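Farkach storage tender closes with lower bids than expected

March 28, 2018

The tender for battery storage at the Farkach wind farm has closed, with bids from Imhof, Baltisik and two smaller firms. The contract is for 18 megawatts of storage, to be connected at the existing substation on the north side of the site.

Imhof put in the lowest price, at 211 euros a month for each contracted megawatt-hour of capacity. Baltisik came second. The grid operator, Nalia, had set a ceiling of 200 euros when the tender was first announced, then withdrew it after developers complained that it left no room for connection costs. Most people in the trade had expected the winning figure to be a good deal higher once the ceiling went.

The wind farm has been held back by curtailment for two winters. On windy nights the line to the coast is full and turbines are switched off, and the owners are paid only part of what they lose. Storage would let them keep some of that output and sell it in the morning. 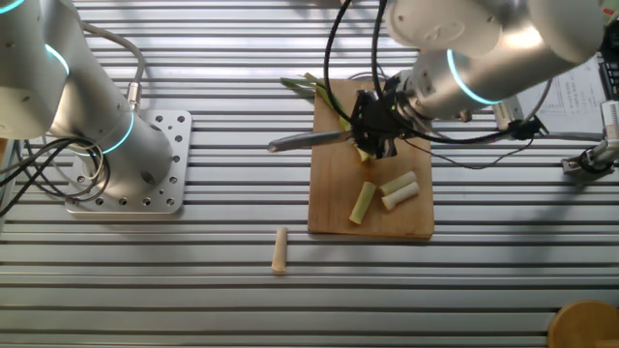 Not all our readers are convinced. One wrote in to say that a battery of this size will fill up in the first few hours of a windy night and do nothing for the rest of it, and that the money would be better spent on a second line. Nalia has looked at a second line before. Its last study put the planning stage alone at several years, and two of the villages on the route objected.

The bid rules ask for 96 per cent availability over the year, with a deduction for each month that falls short. Baltisik asked for this to be relaxed in the first year of operation. The request was turned down, and the same terms apply to every bidder.

Nalia will now check the bidders' finances and their supply agreements for cells. If the checks are passed, the contract should be signed before the summer and groundwork could begin in September. The access road will need widening first, and the permit for that is still with the district.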